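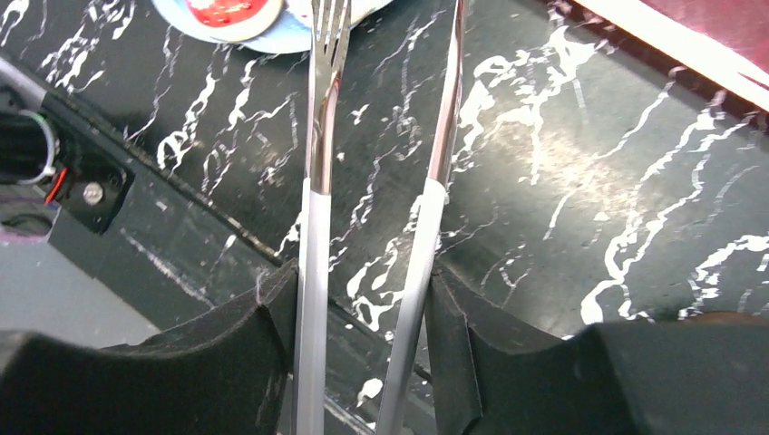

The Ledalon two-arm tabletop kit costs $2,358 with both grippers, and after 190 hours of running it I would buy it again only if the wrist connector were changed. I use it for table setting: picking up utensils, moving plates and cups, putting toy food on and off a tray. On long thin handles the grippers are good. A fork and a second utensil can stand upright between the two fingers with a narrow gap between them, and the padded faces will press on those smooth pale handles without chewing them up. The pads do scuff and pick up dust. I wipe mine with a damp cloth and they are still the original set.

What went wrong

On Thu 18 January the right arm lost its wrist in the middle of a handover. The gripper opened by itself, the elbow sagged onto the table, and the left arm kept going with its half of the move. It pushed into the right gripper for what felt like a long time before I reached the switch. Nothing broke except a plastic spoon, but my hand had been in the enclosure a minute earlier to straighten a plate.

The log said only "joint timeout." I swapped the power supply first, then the controller board, and the fault came back both times. The cause was the plug at the wrist end of the data cable. It has no latch. When the arm reaches across with the wrist turned inward, the cable pulls on the plug sideways, and after enough cycles it backs out far enough to lose contact.

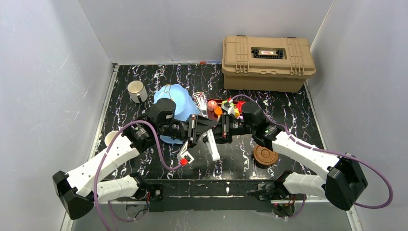
Both arms in the enclosure, grippers close together over the center of the table. The purple cables run up to the wrists.

I was able to repeat the fault by tugging lightly on the cable with the arm holding still. The left arm did it too, though it took more pulling.

There are two separate problems. The plug is a cheap part and easy to fix. The more serious one is that a fault on one arm does not stop the other. Ledalon's manual has a setting called linked stop, and it is off by default. It should be on when the kit leaves the box.

The fix

I replaced both cables with Darudmont latching ones and left more slack at the wrist. They fit the existing socket after I trimmed the boot with a knife. I also turned on linked stop and tested it by unplugging each wrist in turn. Both arms now freeze and hold position.

More slack has a cost. The cable swings wider and can pass between the wrist camera and whatever is on the table. With my setup it can cross the red tray of toy food, and the picking software sometimes takes the purple line for an edge. A Hsueh cable clip on the forearm helped a little. I would call it livable.

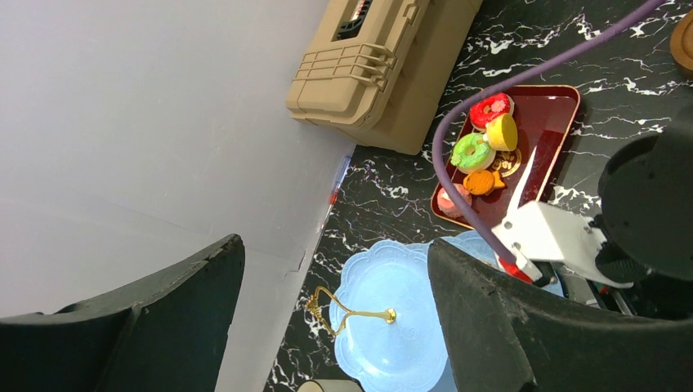 Other notes

Payload is listed as up to 400 grams. I have not tried that much. Cups and plastic bowls are no trouble. Thin pens lying against the wall are hard to get, and the fingers bump the panel before they close.

I also tried the Bovley kit, which comes with latched plugs and stops both arms on any fault. Its fingers are shorter and it dropped forks much more often. If people will be reaching into the workspace while the arms are powered, I would still pick the Bovley.

Support

Ledalon answered my email in two days and sent a new cable of the same type, with no latch. They said a revised wrist plug is planned for May. I asked about the linked stop default and have not had a reply.

Rating: 3 out of 5. If you already own one, check both wrist plugs and turn on linked stop before the next run.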